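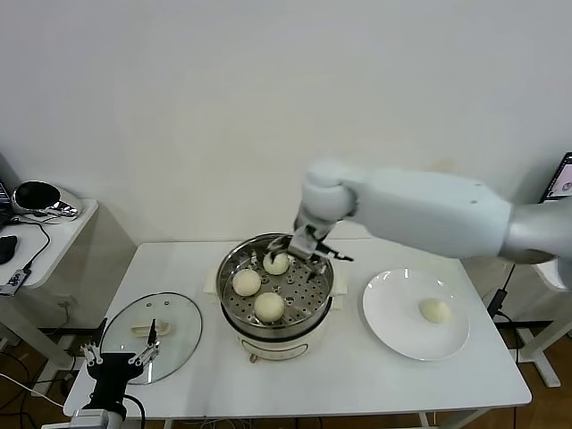
Photo: Štěpánka Ondrejka

Notes from the Back Pew
4 min read

I gave up my phone on Sundays in June, and have been asked to report on how it went by people who, I suspect, would like to hear that it went badly.

It began with our Lastora study group, which had spent most of the spring on the fourth commandment. You can talk about rest for a very long time without having any. We met on Tuesday evenings, most of us straight from work, and read passages about laying down our burdens while our burdens buzzed in our coat pockets. One night mine went off during the closing prayer. It was an offer on garden furniture. I don't have a garden.

So I said out loud, in front of witnesses, that I would switch the thing off on Saturday night and leave it off until Monday morning. I'd thought this would sound modest. Štěpánka asked whether that included looking up the football, and I saw how much I had signed away.

The first Sunday was awful. I reached for it in the queue for coffee after church and had to talk to the man in front of me instead, whose name I had been avoiding having to know for two years. (It's Graham. He's very nice.) I reached for it again while the kettle boiled at home, and again on the stairs, where I can't imagine what I was hoping to find out. By four in the afternoon I had read the parish magazine, including the hall hire rates, and was in bed by nine feeling more bored than holy.

When I switched it back on the next morning there were messages waiting, and I went through them with the dread of someone who has let the world down. My sister had sent a picture of a dog. The dentist wished to confirm something I had already confirmed. That was my whole absence, and I'm afraid I was a bit hurt.

I think that was the useful part, though I didn't care for it at the time. I'd always supposed I found rest difficult on account of being so conscientious. There's a good deal of vanity in it. Psalm 127 says it is vain to rise up early and sit up late, eating the bread of sorrows, and I had always taken that as advice for bankers. The Lord gives his beloved sleep, it goes on. He doesn't appear to consult them about their inboxes first.

The later Sundays were easier. I sat through an entire sermon without wondering what time it was, and it was one of the longer ones. I prayed in the afternoon a couple of times, not well. I walked out past Drarnlow and got properly lost on the way back — no map, naturally — and a woman with a wheelbarrow put me right.

I haven't kept it up perfectly. There was a weekend when my mother was poorly, and the phone stayed on, and I don't believe anyone in heaven minded. There was another when it stayed on and I had no excuse at all. But most Saturdays it still goes in the drawer with the string and the dead batteries, and if you need me on a Sunday you'll have to come round and knock. Graham does.

Recent items
Harvest supper: thank you, and whose is the blue dish?
Letter from our friends in Gritudach
What we're reading: the Psalms, slowly
The Nikolovski family write from their new home
Carol practice dates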